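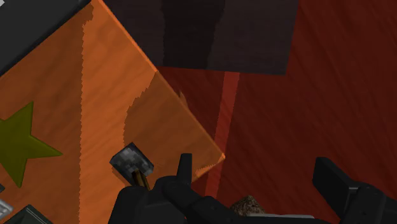 Zdzisław Wróbel objects to this every year: a rule that is written for a simulator teaches students to be careful about things that cannot hurt them. He would prefer to begin on the real arm, behind the fence, from the first week. I understand his point and I still keep the order of the course as it is. The habits come first, and the arm comes in December.

Handout 4. Rules for simulated pick-and-place work

Read this before you book time on the Ismont server. The rules are the same for both groups.

1. Before the run

Write down the scene file, the random seed and the version of the controller. If one of them is missing, the run does not count for your mark. Our default seed is 2328. You may change it, but then you must say so in the first line of the log.

Check the units. Last year one group gave the table height in centimetres, and the planner accepted it without any warning.

2. Speed and distance

Keep the tool speed under 50 per cent of the maximum whenever the gripper is lower than the tallest object on the table. This is our own course limit. It does not come from a standard, so please do not cite it as one in your report. 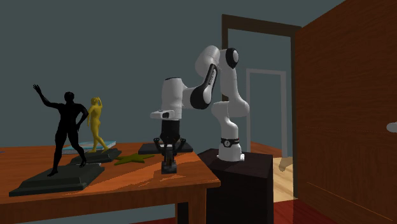

The approach to an object should be vertical for the last part of the motion. A sideways approach is allowed only if you have checked the fingers, the wrist and also the elbow against every neighbouring object. Many students check the fingers only.

Small objects near the table edge need a planned release point as well as a grasp point. Decide both before you start.

3. Contacts and stops

Any contact you did not plan must stop the run. Do not switch off collision checking to finish a task. If the simulator lets two bodies pass through each other, report it to Ryota Kaneko with the log attached, and do not use that result.

4. Reporting

Each group makes 9 runs per task and reports all of them, including the failed ones. Use the Nygård template for the table of results. Pictures in the report should have a caption with the run number.

For next time: read the chapter on risk assessment and bring one hazard that the simulator does not show.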